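讲稿备注：小旅馆的布草怎么算账

（内部交流会，上午场。投影只放标题和几个数字，细节照这份备注讲。） 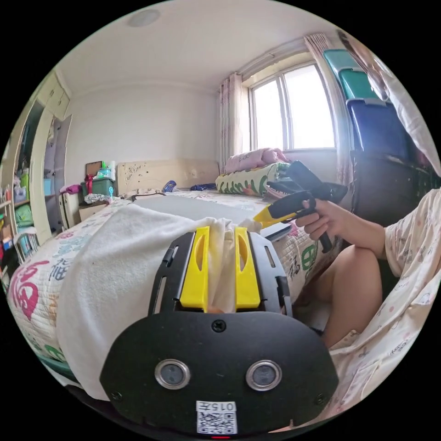 开场先说清楚范围。今天讲的是布草，包括毛巾、床单、被套、枕套，不讲床垫，不讲窗帘。听的人里面有一半是自己开店的，有一半是帮别人管店的，两边关心的不太一样。开店的关心一年花多少钱，管店的关心明天早上够不够用。我两边都讲，先讲够不够用。

第一部分：备量

行业里常说“三套”，一套在床上，一套在洗，一套在柜子里。这个说法大家都听过，问题是它默认洗衣厂每天来。Julside那家店，洗衣厂一周来四次，周末不来。星期天退房最多，脏的堆在那里，要等到下一趟车才走，再过一天才回来。三套在平时够，碰上连着满房就不够。

我的算法是这样：把洗衣来回最长的那一次间隔找出来，按天算，再加一天。间隔最长三天，就按四天备，然后乘每天实际换下来的数量。注意是实际换下来的数量，不是房间数。续住的客人不一定每天换，带孩子的客人一天可能换两次浴巾。这个数要自己记，记两个星期就有谱了。

（这里停一下，问问在座有谁记过。一般没几个人举手。不用点名。）

讲一下Julside店的情况。去年一月盘点，各类布草加起来3046件。听上去很多，老板也觉得很多，说为什么还要买。我们把它按种类拆开，枕套多得用不完，浴巾却天天在借。总数没有用，一定要拆到品种，拆到尺寸。大床房的被套和双床房的被套不能互换，放在同一格柜子里，早上铺床的人就要一条一条翻。

所以第一条建议：盘点表按尺寸分行，不写合计。有人坚持要合计的话，放在最后一页。

第二部分：买什么

毛巾先看克重。克重高，手感厚，客人喜欢，但是烘得慢，洗衣厂如果按重量收费，每一次洗都在多付钱。买的时候贵一次，洗的时候贵很多次。我自己的看法，小店用中等克重就可以了，把省下来的钱用在换新的频率上。一条薄一点但是边没有毛、颜色还白的毛巾，比一条厚的、发灰的毛巾看着舒服。

颜色这件事每次都有人问。白色好处是可以一起洗，可以高温，可以漂，坏了一条补一条不会有色差。坏处是卸妆的痕迹特别明显。有的店放一条深色小方巾专门给人卸妆，我试过，有用，但是要在旁边放一张小卡片写清楚，不然客人当成擦脚的。

床单看密度，也看缩水。新货到了先拿几条洗，洗三遍再量。量的时候长和宽都要量，有一批货宽没怎么变，长缩了一大截，床尾掖不进去。这种情况没洗之前是看不出来的。合同里要写清楚缩水率按洗后算，供应商一般会同意，不同意的就换一家。

不要一次把全年的量都买齐。仓库潮，放久了会有味道，折痕也会发黄。分两次买，间隔半年，价格差不了多少。

第三部分：洗

Gadport那边的店是自己洗，Harkomville的店是外包。两种我都管过，说说区别。

自己洗，好处是快，下午缺的东西晚上就有。难处在人。洗衣机转着的时候人可以走开，烘干机出来的时候人必须在，床单在筒里焖着就皱了，再烫一遍等于白干。如果店里只有一个人上晚班，又要看前台，又要接电话，这个事就做不好。

外包，难处在数。送出去多少，回来多少，永远对不上。我要求每一袋贴单子，单子上写品种和数量，司机签字，回来照单收。刚开始司机嫌麻烦，过了一个月也习惯了。有一次回来一袋，里面混着别家店的桌布，我们打电话去，他们才发现有一整车分错了。

洗坏的怎么赔，也要提前谈。按新品价赔，洗衣厂不肯；按折旧赔，又说不清用了多久。我们后来的办法是每一批布草在角上缝一小段不同颜色的线，看线就知道是哪一批进的。线是店里自己缝的，一个下午可以缝完一批，成本基本没有。

洗涤剂不要多讲，只讲一点：柔顺剂少用。毛巾用多了柔顺剂，摸着滑，吸不了水，客人洗完澡擦不干，会以为毛巾质量差。毛巾发硬多半是漂洗不够，加一遍清水就能好一些。

（讲到这里一般过了一半时间。如果超时，第四部分只讲报废标准，其他跳过。）

第四部分：什么时候报废

每个店都有一些舍不得扔的东西。我的标准很简单，有洞的扔，洗两次洗不掉的污渍扔，边上脱线超过一指长的扔。发灰的不马上扔，拿出来集中漂一次，漂完还灰的再扔。

报废要登记。登记的目的有两个，一个是知道什么时候该补货，一个是看哪个环节在损耗。Marras的店有一阵子浴巾报废特别多，查下来是布草车侧面有一颗螺丝凸出来，每天推来推去，就挂在那一个位置上。螺丝拧回去，第二个月就正常了。如果没有登记，大家只会说这批浴巾质量不行。

报废下来的，好一点的剪成抹布，按用途锁边，擦镜子的和擦马桶的用不同颜色的线。再有多的可以问问附近的动物救助站，他们常年缺旧毛巾，收之前会问有没有用过漂白剂，如实说就行。

第五部分：算账

有朋友问一间房一晚布草成本多少。公式写在投影上，这里念一遍：采购价除以能洗的次数，加上每次的洗涤费，再加上损耗。能洗的次数不要信标签，要用自己报废登记的数倒推。我们自己的浴巾，平均约100次，床单要多一些。

再讲一个数。把Harkomville店的枕套从四种规格并成两种以后，一个季度省了807元。钱不算多，铺床的人早上少走好几趟，这个没有折成钱。

同行Sivaprasad Pai看过我们的表，提了一个意见，说洗涤费应该按淡旺季分开。他说得对，淡季洗衣厂有最低收费，送得少也要付那么多，平均下来单件反而贵。我们后来改了，淡季攒一攒再送，只要柜子里的量撑得住。但是湿毛巾不能攒，攒一天就有味道，这部分单独处理。

第六部分：交接

最后讲人的事。布草柜的钥匙在谁手里，谁就要签每天的数。早班签一次，晚班签一次，数只写浴巾和大床被套两样，其他不写。写多了没人认真写。

新来的人先学折。毛巾折法全店统一，开口朝里，折边朝外，这样一摞拿出来数得清楚，看着也整齐。折法不统一，柜子的格子就放不下，一格放十条的位置只塞得进八条，早上就有人说不够，其实是够的。

浴巾摆放的位置，各店自己定，定了不要老换。客人不在意放在床尾还是放在架子上，老客人在意的是跟上次不一样。

问答环节备用：

关于租布草。有公司做整套出租，按件按次收费，坏了算他们的。房间少、仓库小的店可以考虑。签之前看最低用量，再看合同里旺季能不能加量，加量提前几天说。

关于客人把毛巾带走。每年都有，数量比想象的少。我的做法是不追，登记为遗失，年底看总数。如果某一个房型特别多，看看是不是离后门太近。

关于每天换还是不换。现在不少店放提示卡，请客人自己选。可以放，但是服务员要按卡片做。客人选了不换，回来发现全换了，会投诉；选了要换却没换，也会投诉。

关于烫不烫床单。外包的一般送回来就是烫过的，自己洗的看有没有烫平机。没有的话，趁半干铺上去，拉紧，效果也过得去，前提是下午三点以前铺完，给它时间干透。

资料在签到台那边，有空白的盘点表和报废登记表，一人一份，一共6页，要电子版的会后找我留邮箱。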